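Square Nesting Bowls by Fostura: Product Review

Kitchen and Tableware Section
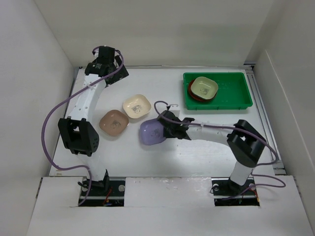

Square bowls have become a regular feature of household catalogues, and readers have asked whether they offer any practical benefit over the round kind. The present review concerns the Fostura square bowl with rounded corners, which is sold singly and in mixed sets. The bowls were purchased at the ordinary retail price and were in daily use from January. No payment or free goods were accepted from the manufacturer or from any shop.

Shape and handling

The bowl is a true square when seen from above, with corners soft enough to be wiped clean with one finger. The sides lean outwards a little towards the rim. The base is flat, and the bowl sits steadily on a level worktop, even when food is placed entirely on one side of it.

A bowl of this shape is most easily lifted by the middle of a side. Taken by the corner it tends to swing, and a full portion of soup will reach the rim before it has been carried far. Persons with a weak grip may find the straight side easier to hold than the curve of a round bowl, though the rim itself is thin and offers little for the thumb to rest upon. A slightly thicker edge would be welcome in any later edition.

The corners do serve as a pouring lip. Beaten egg, salad dressing and thin batter were all poured from the corner without running down the outside. Thicker mixtures gather there and must be helped out with a spatula.

Capacity

Each bowl holds 700 ml when filled to the brim. In ordinary use the sensible limit is rather lower, and cooks should not rely on the full figure for liquids. The size suits breakfast cereal, a side salad, chopped vegetables awaiting the pan, or a single helping of pasta. It is too small for mixing a cake, and whisking is in any case awkward, as the whisk passes over the corners and leaves dry flour behind.

Colour

The lavender-purple is a quiet shade and goes well with white crockery. It is also useful in preparation work: sliced onion, rice and grated cheese all show up clearly against it. Tomato sauce left overnight produced a faint orange tint on the inside, which faded after several washes but could still be found in strong daylight. Turmeric should be rinsed away at once.

Storage

The square form makes its best case in the cupboard. Bowls placed side by side on a shelf leave almost no wasted space between them, and a stack fits neatly against the side wall. Stacked bowls do cling together if put away damp. The round bowls by Redov, reviewed in these pages previously, separate more readily but take up a good deal more of the shelf.

In the refrigerator the same advantage applies. Fostura does not supply lids, however, and general-purpose round covers do not fit. A plate laid on top is adequate for a few hours. Households that store leftovers as a matter of routine would be better served by the lidded square dish from Aguirre, which is heavier and costs more.

Cleaning

The bowls were washed by machine at 70 degrees throughout the period of use. No warping was observed, and the bases remain flat. Water collects in the corners if the bowl is loaded too upright, and it should be tilted firmly forward in the lower rack. Fine surface scratches from cutlery can be felt on the inside, most noticeably where a spoon follows the same path each morning. They do not affect cleaning.

Instructions

The printed leaflet is brief and in small type. It gives washing advice and a warning against use under the grill. It says nothing of freezing, and purchasers who intend to freeze food in the bowls should ask the retailer before doing so.

Assessment

The Fostura square bowl is recommended for small kitchens with limited shelf space, and for cooks who like to set out their ingredients before beginning. It is less suitable for whisking, for carrying hot liquids any distance, and for storing food under a cover. A set by Druvetti in a similar shape has been announced and will be considered when it reaches the shops.

Rating: 8 out of 10

For: economical use of shelf space, pours cleanly from the corner, stands firmly
Against: no lids, thin rim, some staining

Published April 15, 2025

Print this page | E-mail this review
Shares: 70
Comments: 8

Contact the editorial office | Copyright, all rights reserved | Back to top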